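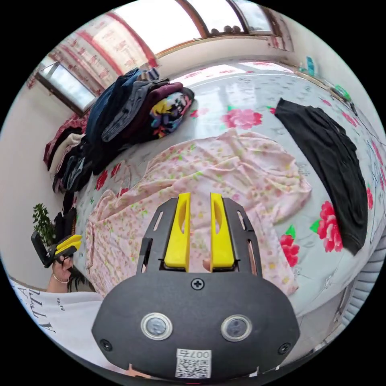 I'm putting together the equipment plan for our next round of home recordings at Trurnine, and I need people who fold a lot of laundry to help me spend the money sensibly. We use hand-held grippers, one in each hand, with two yellow fingers apiece, and so far we've been buying them in little batches whenever somebody yells. That has to stop! A thin crumpled cloth on a bed asks very different things of a gripper than a pair of jeans does, and I'd like to know which fingers wear out first before I sign the January order.

So, I'm looking for 22 people who can give us two afternoons each. You'd work in your own bedroom with your own pile of clothes, first with the Fukeck set and then with the Evlow set – same pile, same bed if you can manage it. Afterward you fill out a short form for me: how tired your hands got, what slipped, how long the charge lasted, what you'd want as a spare. I read every single one, including the grumpy ones (those are usually the most useful when I'm arguing over a quote).

Pay is $70 an afternoon, and we drop off and pick up the gear. You don't need any robot experience. You do need to be 18 or over, okay with holding a tool in each hand for stretches of 53 minutes, and living on the Khamphan side of town.

To sign up, leave a note at the Trurnine front desk, room 515, by 11/24/19 – tell me what size bed you have and whether you own anything with a lot of buttons.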